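Search this site
Enter keywords
Search

Workshop Notes: the year of the pale board

Thursday, December 18, 2025

We had planned to close out the year with a roundup of everybody's projects, but the mail since the last issue has been so full of one subject that I'm giving it the whole page. Pale wood! Plain, light, hardly finished, the kind of board you used to hide under a coat of brown stain. The Walwood group seems to have fallen for it all at once, and so have I.

It started in July, when Iddrisu Sowah brought a pine tabletop to our open bench night and asked what he should put on it. He had 30 opinions by the time the coffee was gone (the newsletter now goes to 531 of you, so I can only imagine). Some wanted oil, a few wanted paint, and one person kept bringing up a stain called Ayaaba Red, which I'm glad we talked him out of. In the end he sanded it, gave it one very thin coat of clear wax, and left it at that. I've thought about that top ever since. Pine has so much going on in it once you stop covering it up: those long streaks that drift along side by side, then a honey-colored band from out of nowhere.

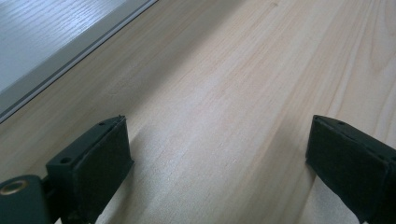 What's the easiest way to keep light pine from turning orange?
Keep it out of strong sun as much as you can, and pick a clear water-based finish over an oil-based one. Oil-based products add yellow from the first day, and the wood will darken some with age whatever you do.

Now, about putting pine next to white. Several of you have asked if the two fight each other, and I used to think they did. I had a white bookcase beside a bare pine shelf for years and the shelf always looked a bit pink to me. Then I helped fit out the sewing room at the Protska building, where the panels are white with a grain showing through, and I changed my mind completely. A cool white with some grain in it sits beautifully beside a warm board. A thin gray strip between them helps even more, as it gives your eye a place to stop before the color changes.
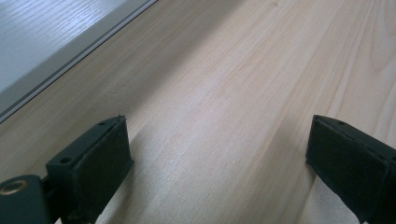
You can get the same effect at home for very little. Leave a narrow gap where the two boards meet, paint the edge of one of them gray, and let it dry overnight before you push anything up against it. I did mine with leftover primer and a one-inch brush, and I went over the line twice because I was talking the first time.

A few practical things from the mailbag. Sand with the grain, always, and finish with 220 grit. Wipe off the dust with a dry cloth before waxing. If you get a cup ring, try a light pass with fine paper on that spot and then a dab of wax, and please test it on the underside first! For anyone at the Golex Street bench, there are fresh sanding sheets in the second drawer, and the good clamps are back.

Send me your own pale boards for the next issue, finished or half finished. Shelves, stools, bread boards, all of it. I especially want to hear from anybody who has tried soap finish on spruce, as I have a plank set aside and would love to know how much soap to use.

97 comments
1,842 shares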